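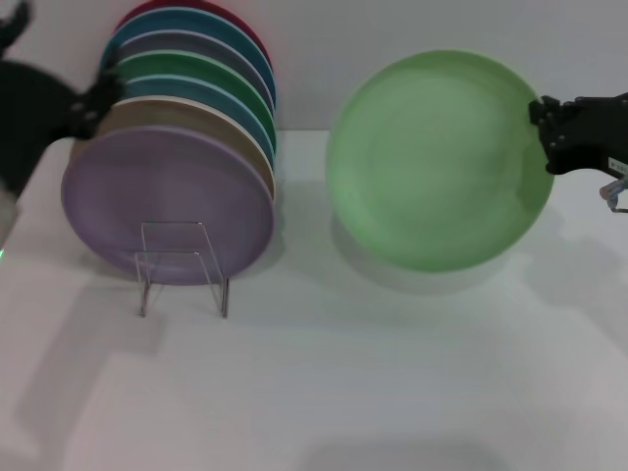
*Pratos de várias cores, de pé, num suporte de acrílico transparente.*

# Vovevel e Nerach voltam a juntar-se para «Rojanasak», com mais promessas do que datas

As produtoras Vovevel e Nerach confirmaram no sábado que vão voltar a trabalhar juntas, dois filmes depois da separação que ambas tinham descrito como definitiva. O projeto chama-se «Rojanasak», tem 138 minutos de duração prevista e deverá chegar às salas em outubro. O ano ficou por indicar.

O comunicado conjunto fala de «afinidade criativa», de «um reencontro natural» e de «uma história que só podia ser contada a duas casas». Sobre a história propriamente dita, adianta que se passa numa cidade portuária, que acompanha dois irmãos e que «desafia as fronteiras do género». O género também não é identificado.

Convém recordar em que termos acabou a parceria anterior. A Vovevel atribuiu os maus resultados do último filme comum à campanha de promoção, que estava a cargo da Nerach. A Nerach respondeu, numa nota curta e pouco simpática, que nenhuma campanha resolve uma montagem entregue com semanas de atraso. Desde então, cada empresa lançou um título sozinha, e nenhum dos dois ficou muito tempo em cartaz. É difícil não ver nessa coincidência pelo menos parte do «reencontro natural».

## Elenco por anunciar

A rodagem, segundo as produtoras, durará 52 dias, divididos entre exteriores e estúdio. É pouco para um filme que o mesmo comunicado apresenta como «a produção mais ambiciosa» das duas casas, com cenas noturnas no mar, uma sequência de incêndio e reconstituição de época. A Vovevel garante que o calendário é realista e que «a preparação está muito avançada». Perguntámos se isso queria dizer que o argumento estava fechado. A resposta, enviada por correio eletrónico, foi que o argumento se encontra «numa fase viva».

Também não há elenco. O dossiê de imprensa inclui uma página com esse título, onde se lê que os nomes serão conhecidos «em breve» e que haverá «surpresas». Quanto à realização, as empresas dizem ter chegado a acordo, mas preferem guardar a revelação para um evento próprio, ainda sem local.

O que existe já é um plano de estreia. A Nerach quer o filme em 196 ecrãs logo no primeiro fim de semana, número que repete quatro vezes ao longo do dossiê. Seria uma abertura larga para um drama original, sem atores anunciados e com mais de duas horas e um quarto. Os exibidores contactados mostraram-se prudentes. Um deles, responsável por uma pequena cadeia de salas, disse não ter recebido qualquer proposta e ter sabido dos planos pela imprensa. Outro afirmou que houve «uma conversa geral», sem compromisso de parte a parte.
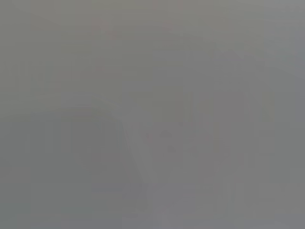

*Cinzentos esbatidos, com uma forma mais escura e arredondada em baixo, à esquerda.*

## O papel da Prakton

A plataforma Prakton surge no comunicado como «parceira estratégica». A expressão serve para quase tudo. Pode significar financiamento, compra antecipada dos direitos de exibição em casa ou simplesmente um logótipo no cartaz. A Vovevel diz que os termos são confidenciais. A Prakton, por seu lado, limita-se a confirmar que «acompanha o projeto com interesse», formulação bem mais morna do que a dos seus supostos sócios.

A questão tem importância para as salas. Se a plataforma entrou com dinheiro, é provável que queira o filme depressa, e a janela de exclusividade nos cinemas poderá encolher. O comunicado promete «uma experiência pensada para o grande ecrã» e, dois parágrafos abaixo, «acessível a todos os públicos, onde quer que estejam». As duas frases podem conviver, mas alguém terá de explicar com quantas semanas de intervalo. Pedimos esse esclarecimento às três empresas e nenhuma indicou um prazo.

Para já, o único compromisso concreto com o público é uma antestreia para 3000 espectadores, com bilhetes distribuídos por inscrição. O formulário já está disponível na página da Vovevel. Pede nome, endereço eletrónico, número de telefone e autorização para o envio de publicidade. Não pergunta a cidade de residência, o que torna difícil perceber como serão atribuídos lugares numa sala que ainda não foi escolhida.

## Um historial que aconselha calma

As duas casas têm bons filmes em comum, e seria injusto esquecê-los. Os dois primeiros trabalhos que assinaram juntas encontraram público sem grande alarido e continuam a passar em ciclos e cineclubes. Foram também anunciados quando já estavam rodados.

Com os seguintes, o método mudou. Houve uma trilogia apresentada com cartazes e música, da qual se fez um filme. Houve uma série derivada que passou por três anúncios e desapareceu dos comunicados sem explicação. Questionada sobre essa série, a Nerach respondeu que «continua em desenvolvimento», exatamente as palavras que tinha usado da vez anterior.

As produtoras dizem que a rodagem de «Rojanasak» arrancará assim que estejam concluídas as autorizações para filmar na zona portuária. À hora de fecho desta notícia, nenhuma das duas tinha esclarecido de que porto se trata nem se os pedidos já deram entrada.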